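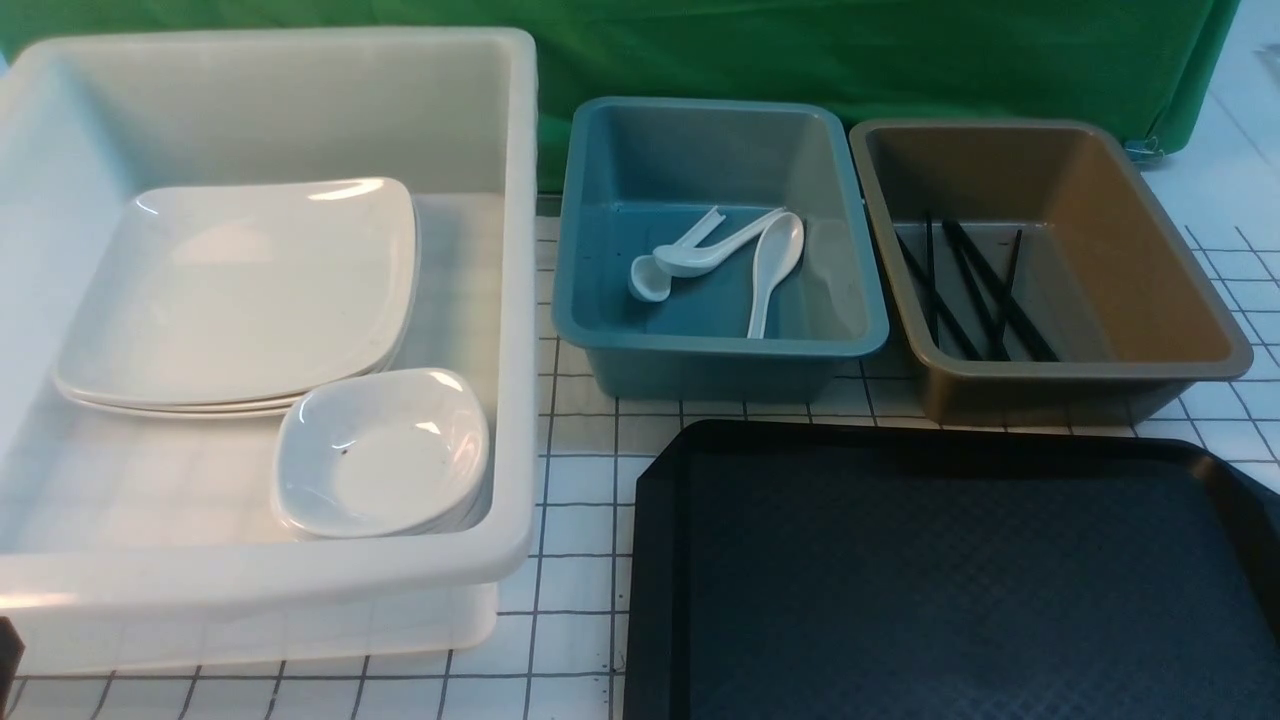 Does the rent relief rate work? A second look at the Lapointe shops
Report by Subira Urio, second-year economics

My group was asked to test a claim made in the Zedley newsletter, that lower interest rates had brought small shops back to the Lapointe end of town. I went in doubtful and came out much the same.

The newsletter leans on one figure, a rise in new business loans to 1,178 over the year. It sounds healthy until you ask what counts as new. Skunley, the lender that supplied the data, includes refinanced loans in that total. A café owner who swaps an old loan for a cheaper one has not opened a café.

We sent out 200 survey forms and got fewer back than I'd hoped, so I wouldn't build much on the replies. Most owners who answered said wages and power bills worried them more than the cost of borrowing. Only two said a rate cut had changed their plans, and one of those was already halfway through moving.
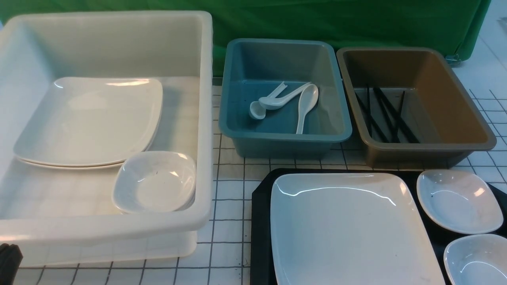 Did cheaper loans bring more shops to the area?
Our data can't show that they did. The loan total mixes new borrowing with old debt, and the survey was too small to fill the gap.

The Cirneo index, which tracks spending at the till, closed the year at 3,371. The newsletter calls this a recovery. Prices went up over the same months, and the index isn't adjusted for them, so part of the gain could be people paying more for the same basket of groceries.

With more time I would ask Skunley to split its figures by type of loan, then go back to the owners who didn't reply.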